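Foro de Celdas y Robots > Montaje y mantenimiento > Manipulación y agarre

La manguera y los cables se me enganchan con el borde de la cuba al recoger en las esquinas

Publicado por tornillo_flojo en agosto
Etiquetas: KUKA, mazo de cables, pinza, bin picking

Hola a todos. Llevo un par de años leyendo el foro y es la primera vez que escribo, así que perdonad si me enrollo (me voy a enrollar).

Tengo a mi cargo una celda pequeña de recogida de objetos sueltos: un KUKA, una cuba metálica sujeta a una mesa de madera y una pinza de dedos que nos hicieron en Lonitz. La celda la montó un compañero que ya no está y yo la heredé con una libreta de once páginas, de las que entiendo siete. Funciona bien en el centro de la cuba. El problema viene cuando le pido que recoja algo pegado a la pared del lado del robot: al girar la última articulación, el mazo baja, hace un bucle demasiado abierto y acaba rozando el canto de la cuba. Ya he cambiado una vez la funda de la manguera de aire, y el otro día se me soltó un conector a media prueba y me comí una parada de toda la tarde.

Lo que he probado hasta ahora:

Bridas. Más bridas. Muchas bridas. El mazo quedó tan tieso que al girar la muñeca tiraba del conector de la pinza, así que las corté todas y vuelta a empezar.

Subir la altura de aproximación 100 mm. El roce desaparece al entrar, pero vuelve en cuanto baja a coger la pieza, claro.

Mover la cuba hacia fuera. Mejor, pero entonces no llego bien a la pared del otro lado y pierdo media cuba.

¿Cómo lo tenéis vosotros? ¿Mazo por fuera con soporte, por dentro, con muelle de retorno? No tengo mucho presupuesto y la celda no puede estar parada más de dos días seguidos. ¡Gracias por adelantado!

pepe_neumatica

Ponle un retractor de muelle y olvídate. En mi taller lo llevan los tres robots y ni un problema. Lo de las bridas es un clásico, todos hemos pasado por ahí jajaja.

tornillo_flojo

Gracias, lo he mirado, pero encima de la muñeca no tengo sitio para el carro del retractor, ¿o el tuyo va montado en el eje 3?

pepe_neumatica

Eje 3, sí. Pero los míos son grandes y paletizan, ahora que lo pienso no es lo mismo que meter la mano en un cajón.

Bjartur Vestergaard

Buenas. Yo peleé con esto mismo en la celda que tenemos en Drindthorpe y me costó un mes de tardes, así que te lo cuento con detalle por si te ahorro alguna.

Lo primero: deja de pensar en el mazo como algo que hay que sujetar por todas partes. Necesita un punto fijo arriba, otro abajo en la pinza, y entre los dos un bucle que se mueva a su aire. Si lo atas a mitad de camino (que es lo que te pide el cuerpo cuando lo ves colgando), toda la torsión se concentra en el trozo corto, y el trozo corto siempre es el del conector. Por eso se te soltó.

Para saber cuánto bucle dejar, haz esto con el robot en modo manual y velocidad reducida:

Afloja la abrazadera de arriba lo justo para que el mazo deslice.
Lleva la muñeca a un extremo del giro que uses de verdad en el programa, que no suele ser el máximo del eje.
Tira del mazo hasta que quede sin tensión pero sin barriga, y haz una marca con rotulador a la altura de la abrazadera.
Repite en el otro extremo. Te saldrán dos marcas.
Quédate con la que deje más mazo colgando y aprieta ahí. A mí me salieron 700 mm entre puntos fijos, pero no copies mi medida, depende de tu pinza.

Con eso el bucle queda recogido contra el costado de la muñeca. Luego fija por software el rango del último eje. Esto es media solución: nuestro programa elegía a veces la orientación "larga" para un agarre que se podía hacer igual girando al otro lado (con una pinza de dos dedos, 180 grados te dan el mismo agarre), y en esa vuelta larga era donde el mazo se abría. Limité el giro, obligué a elegir siempre la orientación cercana a la de reposo, y se acabaron casi todos los roces.

Separa también la manguera de aire de los cables finos. Nosotros usamos una de color claro, una Mogensen normalita, precisamente para localizarla entre tanta cosa negra cuando toca revisar. Si la manguera va por fuera del bucle, se come ella el roce y la cambias en diez minutos. Si va por dentro, empuja los cables hacia el borde.
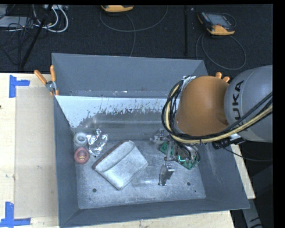
El mazo por fuera de la muñeca, con el soporte arriba y el bucle por debajo de la carcasa naranja. La manguera crema va con el resto.

Fíjate en los mangos naranjas de los lados: son las pinzas de apriete que agarran la cuba. Si usas algo parecido, apunta cuánto sobresalen y mételas en el modelo de colisión, porque yo solo había metido las paredes y una de ellas queda justo por detrás del brazo, donde menos la miras. La cinta azul de la mesa viene bien como referencia a ojo, pero para recolocar la cuba con precisión yo volvería a medir.

Y prueba con cosas feas. Una bolsita de tela blanda, papel de aluminio arrugado, un muñeco redondo. Con cubos de plástico todo sale bonito y no te enteras de hasta dónde tiene que girar la muñeca.

De mantenimiento hago poco: cada mes paso la mano por todo el mazo con la celda parada y bloqueada, busco zonas brillantes en la funda y reaprieto la abrazadera. Los conectores de la pinza los miro más a menudo, sobre todo si hay electrónica al aire como en la nuestra. Tengo pendiente hacerle una tapa.

tornillo_flojo

¡Madre mía, qué respuesta! Mil gracias. He hecho lo de las dos marcas esta mañana y me sobraba un palmo de mazo. Lo del giro a 180 grados ni se me había ocurrido, y mirando el programa tengo el eje sin limitar. Una duda: ¿la abrazadera de arriba la llevas apretada del todo o dejas que deslice un poco?

Bjartur Vestergaard

Apretada del todo, con una tira de goma debajo para no morder la funda. Si desliza, a la semana tienes otra vez el bucle abierto.

marisa_plc

Yo añado una cosa: si tu controlador te deja, pon una alarma por par en el último eje con un umbral bajito. No evita el enganche pero para antes de arrancarte el conector. En la celda Zeltus que llevo ahora lo tengo así y me ha salvado un par de veces. Lo malo es que con la pinza cargada salta de más, todavía estoy ajustándolo. Si alguien tiene un umbral que le vaya bien con pinza ligera, que lo ponga por aquí.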